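Blue Crate FAQ – Stores, Lasham Site

Please read before you email. Same handful of questions every September so they're all in one place now. Last tidied up by Tomás Godinho, complaints to him.

Which crates are we talking about?

The blue ones. Only the blue ones. Gray fold-flat boxes belong to Rastirgate and go back on their truck, don't put them on our racks please.

Where do I get a crate?

From the racks by the long wall. Take from the lower shelves first. If you need more than 6 in one go, put in a request the day before, before 2 p.m. Anything later gets done when it gets done.
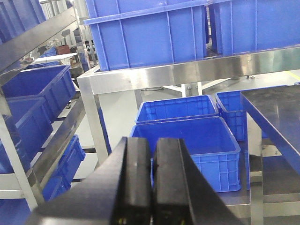
Returns go back any time the store is open, no form. Clean, empty, label off. Put them on the tier they came from – the big ones up top, smaller ones lower down. A ribbed crate sitting up on the steel is easy to grab by the lip, a crate shoved in sideways isn't, and somebody has to climb up and turn it. Steps are behind the door. Use them.

Can I leave stuff in a crate when I return it?

No. Not packing paper, not a pen, not "just the small parts." Crates go back empty. Anything left inside goes on the lost and found shelf until the end of the month and then it's gone.

How do I check it's empty?

Look over the rim. All the way to the bottom, corners too. Do it before the crate goes on the rollers.

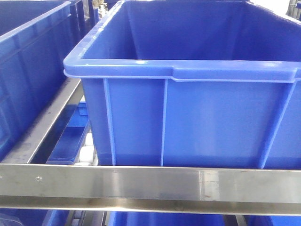 Empty crate behind the guide rail.

Which way round does it go on the rollers?

Open side up, long side along the rail. One crate per lane at a time if you're new to it. Don't push down on the rim to get it moving, push from the end. If one jams, stop and lift it off, dont ram it with the next one.

Can I stack crates?

Empty, yes, 2 high on the lower shelf. Full, no. The Ginance order last year was stacked full and we lost a whole crate of fittings under the rack. Still finding them.

Why can't I park a pallet in the aisle for five minutes?

Because it's never five minutes. The floor in front of the shelving stays clear, wall to window. That includes carts, coats and your lunch. Spills get wiped right away, that floor is smooth and people walk fast on it.

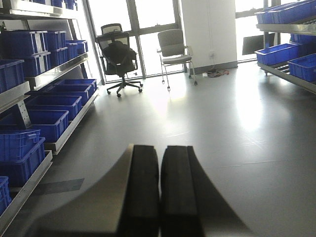 Where do labels go?

Front panel, between the ribs. A label stuck across a rib peels off by the next morning. One label only, old one off first. Warm water and a plastic scraper, no knives.

What about the foam blocks?

Foam blocks are spacers. They go in between parts so nothing slides around on the trip to Cáceres. They are not doorstops. Keep the red ones together, the crew at the other end sorts by color and gets grumpy when they're mixed. Torn ones go in the trash, we have 700 on order so no need to save the sad ones.
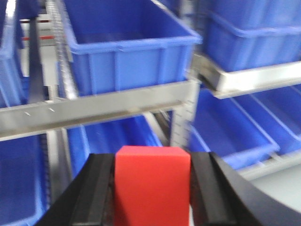
Akihiko Sugiyama wrote in to say that two blocks per crate isn't enough for the long parts, and that his team has been using three, one at each end and one in the middle, with no dents so far. Fine by us. Three for long parts, two for everything else. Packing sheet will be updated when I get to it.

My crate is cracked. What now?

Tape an X on it and leave it by the door. Don't put it back on the rack. Hairline marks on the outside are OK, a split in the rim is not, the rim is what you carry it by.

How do I wash one?

Hose and a soft brush out back, a little dish soap. Turn upside down to drain. Needs to be bone dry before it goes on the shelf or the label wont stick.

Can I borrow one for moving house?

No. 49 went missing that way. Please bring them back, no questions asked.

Who do I call?

Extension is on the door. Mornings are best. If there's no answer we're probaly in the aisle, come find us.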